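What Is a Loan? (And Why Does Interest Exist?)
Money Stuff for Kids, posted 30 July 2023

Quick one this week. Loans! Grown-ups talk about them all the time and it sounds boring. It isn't, much.

A loan is borrowed money. You get it now, you pay it back later. Usually you pay back a bit extra too. The extra part is called interest.

Say you want a scooter. Costs 100 dollars. You have zero dollars. A bank lends you the 100 and you agree to pay back 100 plus 2 more. Those 2 dollars are the interest. It's kind of like rent, but for money.

Who borrows?

Families, for houses and cars. Students. Whole countries, even. And businesses, lots and lots of businesses. A bakery needs an oven before it can sell any bread, right? Ovens cost a lot. Bread money comes in slowly, one loaf at a time. So the bakery borrows, buys the oven, bakes the bread, pays the bank back bit by bit. Same idea for a factory, or a farm, or a workshop that wants new machines. 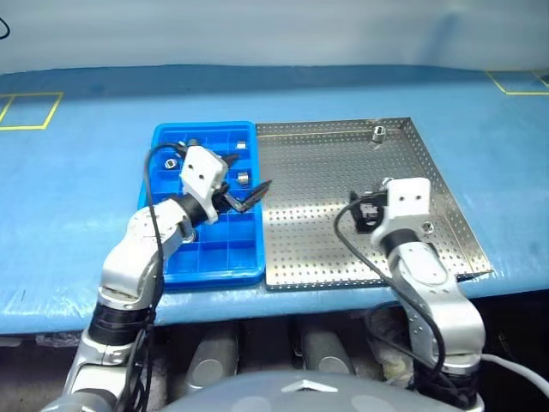

How does a bank decide?

Banks don't say yes to everybody. They ask questions first. Some of the big ones:

Do you earn money? How much?
Did you pay back your last loan?
What will you do with the cash?
What happens if things go wrong?

That third one matters. Let's make up a town called Primley. In Primley there's a juice stand called Rizk and a toy maker called Statero. Rizk wants money for a second stand, and it has a plan, all written down, with numbers. Statero wants money for "stuff." Just stuff. Who would you lend to? Yep. Rizk.

Paying it back

Most loans get paid back in small pieces, called installments. Usually one every month. A 24 month loan means 24 payments, so two years. If the first one is in March, you pay in April, then May, and so on and so on. Long time! Miss a payment and the bank may add a fee. Miss lots and it might take something instead, if you promised it at the start. A promised thing like that is called collatteral. A van can be collateral. So can a house, or a machine.

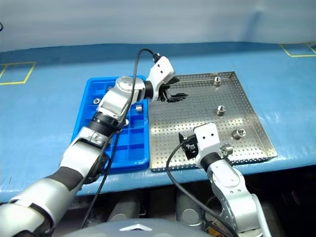 Two robot arms at a blue padded work table.

Is borrowing bad?

Nope. Not on it's own. Borrowing for something useful can be smart. Borrowing more than you can pay back, thats where the trouble starts.

Try it at home

Ask a grown-up to lend you 20 pennies. Agree on the interest first (one penny? two?). Write it down, both of you sign. Pay back a few pennies each day. Keep a list so you know how much is left.

Words to know

Loan: money you borrow
Lender: whoever gives the loan
Borrower: whoever gets it
Interest: the extra you pay
Installment: one small payment

Next time: savings accounts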